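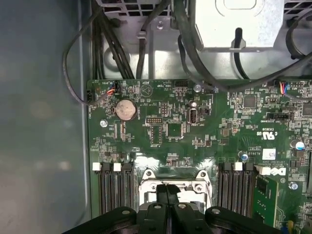
Drostside Face Mask Notes, version 2

A collection of short written reviews of face masks, entered by members of the Drostside skincare group. It holds 1592 reviews in English. Most cover clay and cream masks, with a smaller number on sheet masks and overnight gels.

Maintained by Rianne Coppens. Labels by Godelieve Timmermans and Bram Schouten.
Last updated 20 October 2023

What is in the folder

reviews.csv has one row per review.
products.csv has one row per product, with brand, mask type and the size of the tube or jar.
labels.csv has the skin concern labels, joined to the reviews by review_id.
changes.txt lists every edit made to the files after April.

Columns in reviews.csv

review_id: a number. Numbers are never reused, so there are gaps where a review was withdrawn.
product_id: matches products.csv.
skin_type: dry, oily, combination, normal or not given. Reviewers chose this themselves.
minutes_on: how long the mask was left on. Blank for overnight products.
times_used: how many times the reviewer had used the mask when they wrote the review.
rating: 1 to 5, whole numbers only.
text: the review. The form stops at 2000 characters, and a few long reviews end suddenly for that reason. 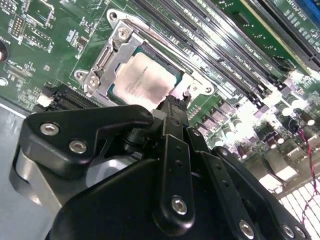
How the reviews were collected

Members filled in a web form at home. They bought their own masks except for the Trollenex and Clunico products, which were sent to the group as full-size samples. Those rows are marked "sample" in the source column. If you are comparing ratings between brands, look at that column first. Members who got a mask for nothing may well have been kinder about it.

The form asked people to wait until the day after using the mask before writing. We have no way of checking that they did.

Labels

Of the reviews, 1409 have at least one skin concern label. The rest say too little to label, usually something like "smells nice, would buy again." The labels are pores, blackheads, redness, dryness, shine, breakouts and texture. A review can have several. Each label is followed by better, worse or no change, going only by what the reviewer wrote.
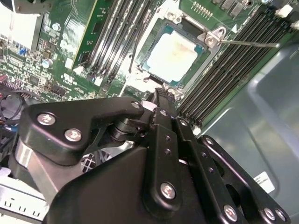
Godelieve and Bram each labeled the full set on their own and then went through the ones they disagreed on. Redness caused the most trouble. Many people mention a pink face right after rinsing off a clay mask, and in version 1 this was sometimes labeled "redness, worse." In version 2 it is only labeled if the reviewer says it was still there the next morning.

Cleaning

Names, email addresses and links were taken out of the text. Spelling was left alone. Brand names were made consistent in products.csv but not in the reviews, so expect several spellings of Clunico.

Known problems

Tingling and stinging are used for the same thing by some reviewers and for different things by others.
Some people reviewed the same mask twice, months apart. Both reviews are kept.
Rows for the De Smet charcoal mask mix the old and new formula. The packaging did not change and we could not separate them.
Oily and combination skin are far more common here than dry skin.

Use

Free for study and personal projects. Please do not use lines from the reviews in advertising, and do not treat any of this as medical advice.

Thanks to Arnout Baert for the web form and the export script. Corrections can go to Rianne through the Drostside contact page; please include the review_id.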